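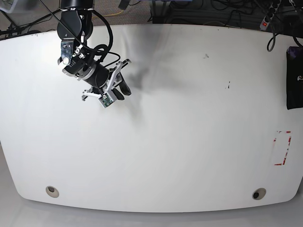 Orkis Community Clothing Exchange: Frequently Asked Questions

What is the clothing exchange?
Orkis takes in clean, wearable clothes, sorts them, and passes them on to people who bring something in return. No money changes hands for the clothes themselves. You earn credits for what you bring and spend them on what you take home.

Who can join?
Anyone 16 or over. Younger people can swap on a parent's or guardian's membership. Joining costs $3 and covers everyone living at the same address.

How do credits work?
Small items such as T-shirts, singlets and shorts earn one credit. Jumpers, jeans and dresses earn two. Coats, suits and good boots earn four. You pay the same number of credits to take an item of the same type. Brand and original price make no difference.

Do credits expire?
They last until the end of the following July. You can give unused credits to another member at the counter, but we can't move them by phone.

What condition do clothes need to be in?
Washed, dry and ready to wear. Please check cuffs, collars and underarms before you pack the bag. A missing button is fine if you include a spare. We don't accept:
Underwear, socks or swimwear
School uniforms with a crest
Anything with a broken main zip
Items with pet hair, smoke smell or mildew

How should I pack my clothes?
Folded, in a bag or box you don't need back. Leave coat hangers at home. If you are bringing a suit, keep both pieces together with a safety pin.

Dark clothing needs a closer look than most people give it. Lay it flat on a pale surface in daylight and go over the front, then turn it and do the back. Lint, deodorant marks and fading along the seams are easy to miss on black fabric when it's hanging in a wardrobe.

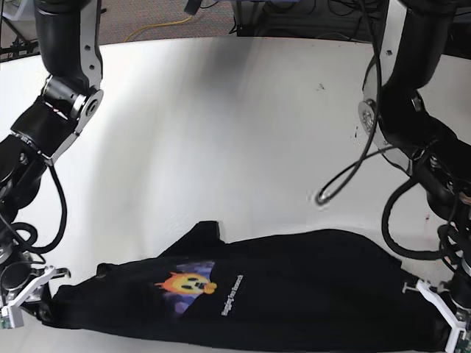 A lint roller will deal with fluff, and a damp cloth takes off most deodorant marks. Fading can't be fixed, but we still accept faded clothes if the colour is even. Black jeans that have gone grey at the knees earn one credit instead of two.

When can I drop things off?
Thursday from 10 am to 6 pm. Please don't leave bags at the door outside those hours. They get rained on and we have to throw the contents out.

Is there a limit on how much I can bring?
Twenty items per visit. If you are clearing out a whole house, email Anahera Tapsell first and she will book you a longer slot.

What happens to clothes that aren't taken?
Items stay on the racks for eight weeks. After that, cotton goes to be cut into cleaning rags and everything else goes to the Oltumon textile depot. Last year members swapped 3,280 items and we sent 71 bags to the depot.

Can I get something back if I change my mind?
Yes, if it's still on the rack. Bring your receipt and we will reverse the credits.

Do you do repairs?
Usman Rajput runs a mending table on drop-off days until 2 pm. He does hems, buttons and small seam repairs for members. He doesn't do leather, knitwear or zips.

How do I store black clothes so they keep their colour?
Wash them inside out in cold water, dry them in the shade and fold them once they are completely dry. Keep them out of direct sun.

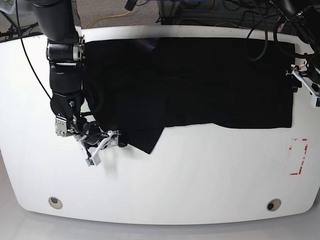

Black garment spread out on a white table.

Can I try clothes on?
There are two change rooms at the back. Please take no more than five items in at a time.

I've lost my membership card. What should I do?
Give your name and address at the counter. Replacement cards are free.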